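Pillbridge Clothes Swap - Questions we get asked

Last updated September. Still can't find your answer? Ask at the desk, or ring the hall after 2 and let it ring.

What is it?
A clothes swap. You bring clothes, you get tokens, you take other clothes home. No money for the clothes themselves. Entry is 2 pounds, kids free, pays for the hall and the tea.

When do doors open?
10 for drop off, 11 for swapping. Please don't come at half nine, the shutters are down and the alarm is touchy.

How many things can I bring?
Up to 30. More than that and sorting grinds to a halt. Babygrows and socks in bundles count as one.

What do you take?
Tops, shirts, trousers, skirts, dresses, coats, knitwear, kids' stuff, belts, scarves. Clean, buttons on, zips that work. A tiny mark is OK if you tell us, we pin a note to it. 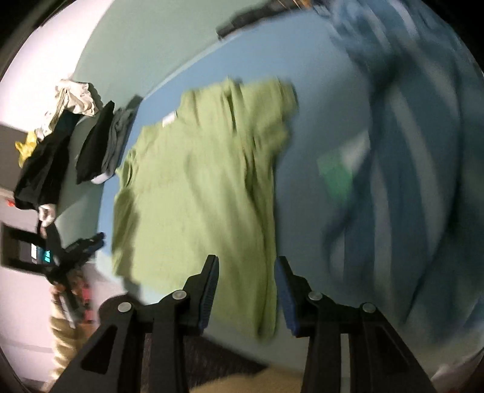
What don't you take?
Underwear, swimwear, anything with pet hair, duvets, pillows, school uniform from Tomonthorpe Primary (they run there own rail, ask the office). Also no shoes this time. We had 17 bags of shoes left last spring and it took ages to shift them.

How do the tokens work?
One item in, one token. Coats get two. One token out = one item, coats cost two again. Simple enough. Tokens carry over to the next swap, so keep them somewhere safe, we can't replace lost ones.

Do I have to iron everything?
No. Folded is nice. Creased is fine. Damp is not fine, it goes straight home with you.

Can I try things on?
Yes, over what you're wearing or in the two cubicles at the back. There's usually a queue by noon. Mirror is by the kitchen door.

Sizes are all over the place, any tips?
Ignore the label, hold it up against something that already fits. Rails go small to large from the stage end, more or less. People do put things back in the wrong spot so have a rummage.

Do you take curtains and fabric?
Yes, on the fabric table. Offcuts, sheets, old tablecloths, anything a metre or bigger. No foam, no cushion pads.

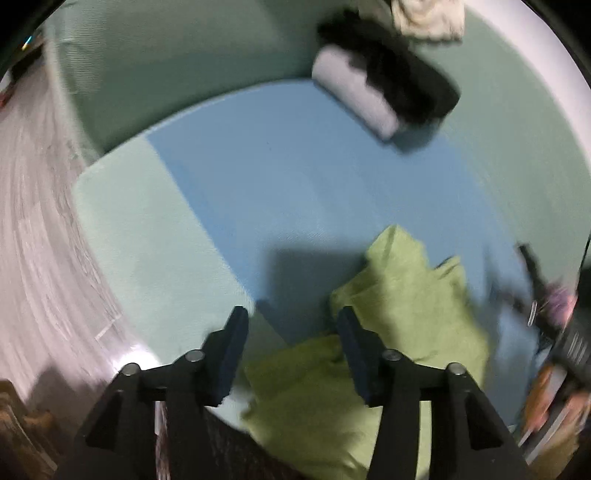

Blue fabric, with a yellow-green cloth.

What happens to leftovers?
Good stuff is stored for next time. The rest goes to the Loketti rag bank, they collect the same afternoon. Nothing can be fished out once its bagged, sorry.

Can you hold something for me?
No. Tried it once. Arguments.

Parking?
Not much. Barajas café next door lets us use thier yard untill 1, after that they need it back. Bikes can go in the porch. Bus stops opposite.

Is it step free?
Ramp at the side door, push the green button. Loo is step free too. The stage isn't but we keep nothing up there except spare hangers.

How old is the hall? Someone always asks.
1741, says the stone over the door. Heating feels about the same age so bring a jumper. Or swap for one.

Can I help?
Yes please. Sorting from 10, packing down from 3. Helpers get two extra tokens and first go at the biscuits.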